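Home | News | Growers | Markets | Weather | Contact

Sudalau orchard district changes pear harvest rules ahead of early season

8 July 2025

14 shares | 2 comments

Growers in the Sudalau orchard district will have to submit firmness readings before the first pears are picked this season, under a revised harvest rule published by the district fruit office. The rule applies to every block that sends fruit to the shared cold store at Stalotwood. Fruit sold at the farm gate is exempt.

Under the old rule, the opening of harvest was set by a single date for the whole district. The date was fixed in spring from bloom records and was seldom changed afterward. Under the new one, each block opens separately when its own sample reaches the firmness range printed in the schedule. The schedule lists a range for each variety grown in the district, with separate figures for fruit meant for long storage and fruit meant for sale within the month.

The change covers 831 registered blocks. The largest holding belongs to the Šindelář family, whose orchards run along the lower valley road and usually open first. Blocks on the upper slope are cooler at night and tend to follow later.

Chang-ho Ji, who runs intake at the cold store, said the single date had caused trouble at both ends of the season. "Lower blocks were past their best by the time the gate opened, and upper blocks were sending us fruit that never softened right," he said. "You can store a pear picked a little early. You can't store one picked late."

Pears are normally harvested hard and finish ripening after picking. Fruit left to soften on the tree ripens from the core outward and can be brown inside while the skin still looks sound. Color alone is a poor guide for many green varieties, where the skin changes little between the first safe picking day and the last.

Samples are to be taken from the shaded and sunny sides of the tree at shoulder height. Fruit from the top of the tree and from the outside row must be left out. A small disk of skin is removed on opposite cheeks of each pear and a reading is taken at both spots with a hand gauge. The average goes on the form, together with the block number and the time of sampling. Forms can be handed in at the cold store or sent through the Vomik reporting page, which opens to growers this week.

A reading is valid for 4 days. If picking has not begun by then, the block must be sampled again. Growers who pick before a valid reading is on file will have their bins held at intake until the fruit has been tested there, and the testing fee will be charged to the grower.

The cold store took in 2766 bins last season, nearly all of them in the first part of the harvest. Ji said staggered opening should spread deliveries over a longer period and shorten the line of trucks at the gate. Intake hours have not been changed. A second receiving door, closed last year for floor repairs, is back in use.

The rule also sets out how fruit is to be handled between the tree and the bin. Pears must be lifted and turned at the stem, not pulled, and the stem is to stay on the fruit. Leaves and spurs are to be removed before the fruit goes into the bin. Mixed loads are no longer accepted, and pears may not share a chilled room with apples.
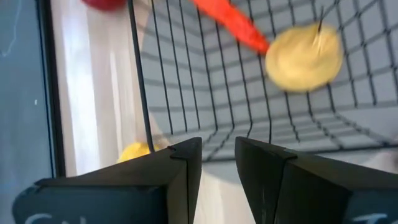
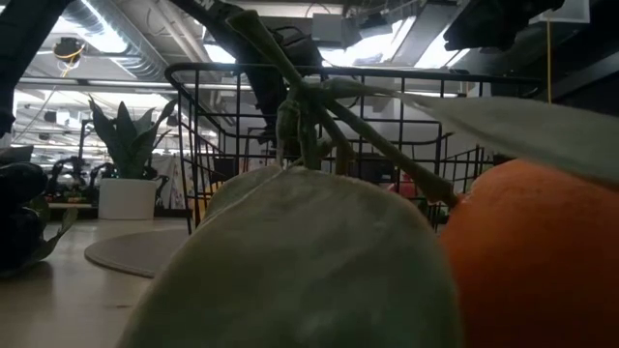
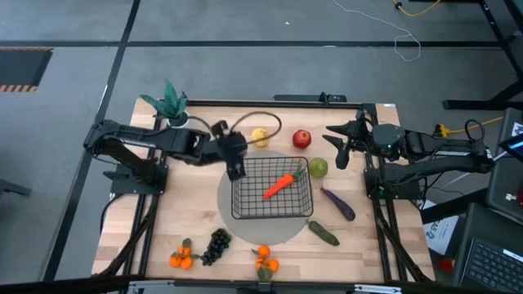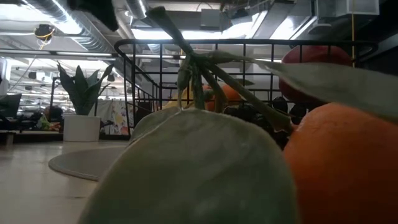
The ban on shared rooms has drawn the most questions from smaller growers, several of whom keep both crops in one shed. Apples give off ethylene, the gas that starts a pear ripening, and a long stay in the same air can take weeks off the storage life of a room. The effect is of less concern for fruit that will be eaten soon. A pear set next to an orange citrus fruit and a red apple-like fruit, as in the last picture, would be a breach of the rule in a chilled room but is ordinary practice in a kitchen, where quick ripening is usually wanted. The broad leaf and branching stem shown there would also have to come off under the handling section. Growers with one shed may apply for a partition allowance, provided that the two sides have separate air supply and separate doors.

Peaches, plums and quinces are not covered. The fruit office said it would look at plums after the season but has set no timetable. The tolerance for bruised fruit is the same as last year, as are the bin deposit and the weighing charge.

Hand gauges can be borrowed from the cold store office for up to 2 days at a time against a deposit. Gauges owned by growers must be checked against the office gauge before the first reading is filed, and the check is free through the end of July. Printed copies of the schedule are available at the intake window.

Share | Print | 2 comments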